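Finger Pad Kit for Flovico Hand-Held Grippers

Replacement pads, screws and inserts for the two-finger hand-held gripper. One kit does both fingers of one tool. Owners with a left and right pair should order two.

In the kit
2 pads, black, self-adhesive
10 finger screws
2 threaded inserts, brass
1 hex key

When to change pads
Check the pads every 50 hours of use. Change them when the surface is shiny, when an edge lifts, or when thin cloth slips at normal squeeze. Always change both together. A new pad facing an old one closes off center.

Fitting
1. Open the fingers fully and lock the trigger.
2. Undo the finger screws and lift each finger off its mount.
3. Peel the old pad from the bottom. Clean off the glue with alcohol and let the face dry.
4. Press the new pad on from the base up. Leave it under a flat weight for 10 minutes.
5. Refit the fingers. Tighten by hand, then a quarter turn with the key.
6. Close the gripper on a sheet of paper and pull. It should hold along the whole pad.

If a screw keeps turning without biting, the insert in the mount has worked loose. Do not glue it. Send the mount to the Peslow workshop, attention Bjarke Hafþórsson, and we will press in a new one.

Fits
Grollimari body, all versions with 16 mm mounts. Does not fit the older Bundgaard body, which has riveted fingers.

After fitting, try a few soft pieces before going back to regular work. A small cloth and an open wire rack are enough to show whether the fingers close evenly.
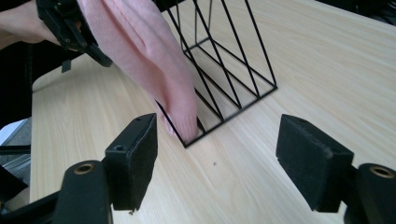 Page last changed: 04/11/2021 by Saqib Kazmi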